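Clorner opens evening reading room in Hirnum

Hirnum, 16 July 2018 – The company Clorner is pleased to announce that its new reading room in Slanina Street is now open for the public. The room has 34 seats and a small library of 400 books, mostly novels and books of local history.

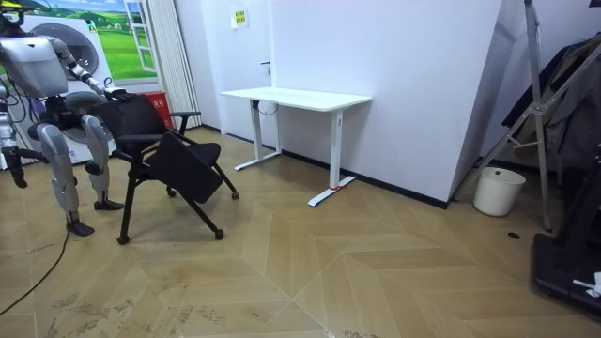 The idea came in February, when the town library had to shorten its opening hours. Many students wrote to us that they have no quiet place for study in the evening. 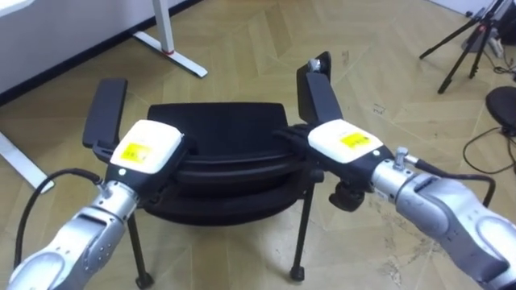

"We wished to make a room where a person can sit and read, and does not have to buy a coffee," says Emília Kováčik, director of Clorner. The books were chosen together with the bookshop Brulis, which will also send new titles every month.

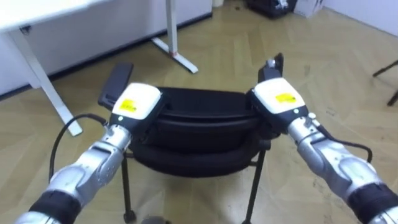
Entry is free – only a simple registration at the door is needed. Readers can borrow up to 2 books at one time. The reading room closes at 19 minutes past nine, when the last bus to the station is leaving.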